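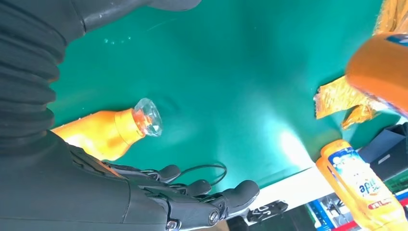 Getting the hand to close on a bottle

Last updated: 25 July 2019

Most of this month went into the wrist. The arm had been sitting on the bench since April with the hand bolted on, and every time it rolled past a certain point the wiring caught on the forearm housing. I tried spiral wrap first and it was too stiff. The ribbed black sleeve is from Hodura, sold as a cover for machine slides, and it bends well enough if you leave slack at both ends.

The green mat went down next. It's shinier than I'd like and the overhead light leaves a glare spot on it, so I'll probably turn that fixture. Grip is fine.

For test objects I've been using what was in the kitchen - bottles and a snack bag. The orange bottle with the clear faceted cap is the one I start with. Lying on its side it wants to roll, and the fingers have to come down on both sides at close to the same time. My first closing routine ran the fingers one after another and just pushed the bottle away. Now they start together and each stops on motor current.

I log every attempt. The count is at 3314, including the ones where I forgot to power the hand. The last session was 48 tries and two of the misses were the loose cable getting under the fingertips. I need to clip it down.

Teodor Onu looked over my current limits and thought they were too high for the small knuckle pins. I lowered them. The grip is slower now, but I haven't bent a pin.

Next is the snack bag. It has no fixed shape, so I don't expect much from the same routine.

2 comments | 2 shares

Related posts
Replacing the shoulder belt on the Drevier arm
Van Wyk power supply, first impressions
Rubber fingertips - what I tried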